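Breakfast counter

From the Linura Household Reference

A breakfast counter (also breakfast station, toast corner, in older Hondholm usage "the morning end") is a stretch of kitchen counter set aside for making and plating the first meal of the day. Not to be confused with the breakfast bar, where people sit and eat. A breakfast counter is for standing at. It normally has at least one thing that makes toast, one thing that heats water, a cutting board, and a few dry goods within arm's reach.

Name

The term shows up in kitchen planning booklets from Campbell and later in the Trondside rental listings, where it meant any counter with 2 outlets and no sink. Lina Fakhoury's handbook The Small Kitchen, Arranged narrowed it to the sense used here. Her chapter runs 14 pages and most of it is about outlets. Regional names: toast corner (Campbell), morning end (Hondholm), bread side (Trondside, now rare).

Surface

Stone, laminate, tile, butcher block. Marble is common in pictures and less common in kitchens. It stays cool, good for butter and pastry, bad for lemon juice and vinegar, which dull the polish. Gray veining hides crumbs fairly well. A wooden board goes on top for any cutting, both for the knife's sake and the stone's.

The board is usually the largest loose item on the counter. Rectangular, rounded corners, and often a groove cut around the edge to catch juice. The groove matters more for oranges and melon than for bread, and people who only cut bread tend to flip the board to the flat side if it has one.
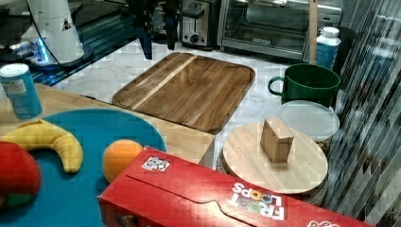 Boards are sold by thickness and by wood. Maple and beech for the hard-wearing ones, walnut for looks, acacia for price. Boards glued up from planks will sometimes have a strip of a different color, either as decoration or becuase the maker was using up stock. No effect on use. Oil every month or so with food-grade mineral oil, more often in dry winters. Never the dishwasher.

Toaster and toaster oven

Many breakfast counters carry both, and the overlap is a standing argument. The slot toaster is faster and takes up less room. The toaster oven does open-faced things, frozen things, reheated things. A 2-slot toaster is enough for a household that eats in shifts.

Placement. Both go toward the back or to one side, with the cord behind and clear of the sink. Toaster ovens give off heat at the sides and top, so leave a gap, follow the maker's distances, and keep cloth off the top while it is on. Folded towels end up there anyway, as it is the nearest flat spot. Move them first.

Crumb trays slide out from the bottom on most models. Monday is the traditional day in the Hondholm checklist. Unplug, let it cool, tray out, shake into the trash, wipe, dry, back in. Glass doors get baking soda paste and a soft cloth.

Kettle, blender, mugs

Kettle near the back, spout facing away from whoever is standing there. Mugs beside it and not above it, reaching over steam is the usual complaint in the Trondside tenant letters. The blender is optional. It gets its own end of the counter if there is one, and the jar may live on the base or upside down on a rack. Wide mugs double as a place for teaspoons.

Back row

The line of jars and bottles along the backsplash. Typical contents:

Spoon holder, wood or ceramic
Lidded canister for sugar or coffee
Large jar for oats or pasta
Small bowl for keys, garlic, whatever
Cereal in the box it came in

Fakhoury recommends tall at the ends and short in the middle. Others just put the most used thing closest. Cereal boxes are the usual exception to any matching set, too tall for most jars and emptied too fast for decanting to be worth it — though plenty of people decant. Glass jars with wooden lids should have the lid wiped dry after washing, the wood swells and then won't seat properly.

Trays and plates

A tray lets the whole breakfast leave the counter in one trip. Rimmed serving trays are preferred over flat ones. The tray stays empty on the counter between uses or stands on its edge behind the toaster. Plates of fruit sit out next to it: apples, oranges and bananas all keep fine at room temperature for a few days. Bananas speed up the ripening of what they touch, so a crowded plate wants eating sooner.

Salt and pepper belong with the plates. In practice they wander.
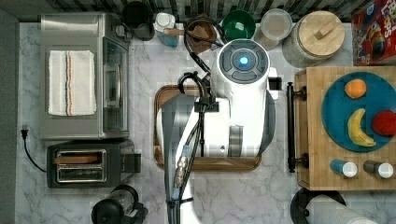

Size and layout

The Campbell booklet gives 168 centimeters as a comfortable length for two appliances, a board and a tray side by side. Shorter works if the board comes off when the tray goes on. Depth is whatever the cabinets are. Where the counter runs short, a cart or a small table is pushed up against it, ideally at the same height so a board can bridge the two. It often isn't the same height.

A common order, left to right for a right-handed cook: bread, toaster, board, plate, tray. Reversed for left-handed. The refrigerator should open toward the counter and not across it.

A Trondside survey of rental kitchens went through 2,984 units and sorted them by whether a breakfast counter could be fitted without moving an outlet. The results were published only as a wall chart, and copies differ.

Hardware and edges

Handles and bars near the counter get the most touching and the least cleaning. Dark bronze finishes show flour and fingerprints less than chrome but water spots more. Wipe with a damp cloth, no abrasives, then dry.
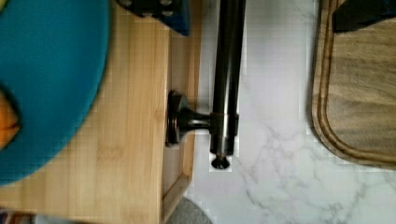

Bamboo boards need a separate note. Bamboo is a grass, sold as wood, and the boards are made from narrow strips pressed and glued together, so the surface has that fine striped look. Harder than most maple, and somewhat rougher on knives. It dries quickly but can split along the glue lines if left to soak. Same oil, same schedule. A juice channel in bamboo tends to hold a darker line after a while, from residue and not from wear; salt and half a lemon will lighten it. Keep the lemon off the marble.

Daily reset

The short version from the Hondholm checklist. Appliances off at the wall, board scraped and stood up to dry, fruit checked, jars pushed back in line, tray wiped. Then the counter itself, back to front, crumbs into the hand. Towels hung up and not folded damp.

See also

Bread box
Butcher block
Crumb tray
Drying rack
Kitchen cart
Morning end (Hondholm)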